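OK I have now moved apartments for the second time in 2 years and I have opinions about it, so here comes a thread. Mute me if you own a house.

First opinion: start with the kitchen. Everybody says leave it for last so you can still cook. You will not cook! You will eat crackers over the sink for 6 days and then wrap forty mugs at midnight.

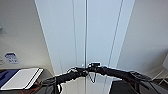 Ayana Tilahun
July 18, 2019

Second one, and I feel strongly about this. Get your boxes early. I got mine from the grocery store on Yilma Street (go in the morning, ask for the banana boxes, they have handles) and the rest from Nahom, who had moved in June and was so happy to see them leave his hallway.

Books go in SMALL boxes. I know this. I knew it last time too. I still filled one giant box with cookbooks and it took me and Mesfin and a lot of bad language to get it down the stairs.

Label the side of the box, never the top. Once they're stacked you can't see a single top. And write something better than "misc." I have 7 boxes that say misc and one that says "misc (good)."

Now clothes. I tried the trash bag trick, where you leave everything on the hangers and pull a bag up over the whole bunch. Works great for shirts.

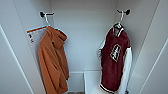 Coats are another story, they're so heavy that the bag rips right at the hanger necks and then you're hugging a pile of wool across a parking lot. Next time I'm just wearing mine in the car.

Somebody asked what the truck cost. I paid nearly 1000 for truck plus two guys, and that's going from Polholm to Hiltesach, so not even far. Worth it for the couch alone.

Also call the internet people before you do anything else. I called the day we got the keys, like a fool, and I'm typing all of this on my phone from the floor.

Last one for tonight: pack a bag with sheets, toilet paper, a phone charger, and scissors. I have the first three. The scissors are in misc. Going to go try the tape with my house key.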